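Bin picking cell: gripper faults out on closing near the right wall

Forum > Cells and Integration > Maintenance

kanini_n
Posted Tuesday, February 11, 2020

Two-bin transfer cell, KUKA arm, pneumatic parallel gripper, blocks moved one at a time from the front bin to the rear bin and back. Ran without trouble for 38 days. Since last week I get a "grip not confirmed" fault on maybe one pick in ten, nearly all of them on the right side of the front bin. The left side is clean. Air pressure at the regulator reads the same as it always has. Finger pads were replaced in the fall.

Fault log shows 212 events over the last 2,000 picks. Where would you start?

fumel_tech
Cable bundle. On the right side the wrist is folded in closer to the base and the bundle has to bend tighter. If the sensor lead runs in the same bundle as the air hoses, it gets flexed on every one of those picks. Jog to the bad pose, close on a block, and wiggle the lead by hand at reduced speed with the enabling switch held. If the input flickers, you have it.

nsamir
Disagree with starting there. A broken conductor normally shows up at several poses, and he says the left side is clean. Bin position first. If the bin has moved a few millimeters to the left, the fingers touch the right wall on the way down and never get to full stroke. Check it against your taught corner points before you take any wiring apart.

fumel_tech
A conductor that is only cracked can be fine in every pose but one. I've replaced three of them like that.

nsamir
Sure. But the corner check takes five minutes and re-dressing a wrist takes a morning.

kanini_n
Did the corner check. Front bin is off by 2 mm at the near right corner and good at the far corners. So it has rotated slightly. The two bins are only held to each other at the shared edge, with spring clamps. Nothing fixes the front one to the table.

y_bouzid
There's your problem, or half of it. Spring clamps keep two rims together. They do very little against a side load at the other end of the bin, and every time a finger brushes a wall you are adding a side load. Put a stop block against the near wall and another on the right.

nsamir
Agree on the stops. Screw them to the table. Tape marks are fine for seeing that something moved but they don't hold anything.

kanini_n
Stops are made but not fitted, I wanted to sort out the wrist first. I squared the bin up by hand and retaught the corners, then ran it through lunch. Faults dropped a lot. Still got six, all in the lower right with the block lying against the wall.

I also did the wiggle test. No flicker at the first pose, one flicker at the second, with the wrist turned so the bundle loops around under the joint. 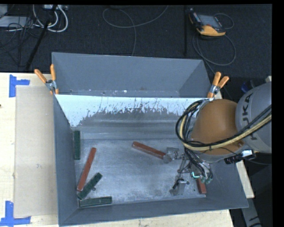 The sensor lead shares a tie with the air hoses at that point, so when the hoses pull, the lead takes the strain. I have cut that tie and given the lead its own slack. The old routing came from the Pledham cell, where the arm never has to reach down along a wall.

fumel_tech
So both of you were right and so was I. Replace the lead anyway. Once it has flickered it will do it again.

y_bouzid
Leave enough slack for the full wrist rotation, then run the program at 10 percent and watch the loop the whole way. If it can catch on a clamp handle it will. I would swap those clamps for something lower once the stops are in.

nsamir
I wouldn't. They come off in two seconds when you have to clean out the bin. Lower the approach angle on that side or keep the arm a bit higher over the rim.

y_bouzid
Until someone puts one back 5 cm over from where it was. We had exactly that at Nurham and it took the hose off.

kanini_n
Clamps stay for now, I'll mark their positions on the rim. New lead is on order. Will post the fault count after it has been in for a week.

mlahlou
When you fit it, check the connector at the gripper end too. Ours had worked loose and gave the same fault code.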